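4.2 Tracing the Puremum panel

The panel that set this study going is a small oil on board, known only by the word Puremum lettered on its back. It shows a woman at a kitchen table, peeling a pear, with a second chair pulled out beside her. I first met it as a poor black-and-white plate in a sale catalog from Cladton and could not stop thinking about that chair!

Anwara Kodikara was the first to link the panel to the painter who signed as Bạch. Her case rested on the handling of the tablecloth, where thin gray paint is dragged over a warm ground and left open at the folds. We went back to the 15 signed works we could get to and found the same habit in 9 of them, always in the cloth and never in the faces. Two of the pictures also share the odd pear, painted with its stem bent hard to the left. It was a thrill to see them side by side on a Saturday morning with the blinds up.

The signed works were seen in different rooms, under very different light, and our notes on color should be read with that in mind. Notes on brushwork and layering are much less affected.

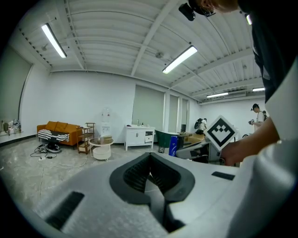

Figure 2. Marker card held in the hand, with ceiling tube lights behind.

4.3 The second chair

Most writers have taken the empty chair as a sign of mourning, a reading that goes back to the Skuvex exhibition notes. We are not so sure. In the pencil study for the panel the chair holds a coat and a folded newspaper, and the woman is looking toward it with what seems to us plain impatience. Somebody is late for lunch.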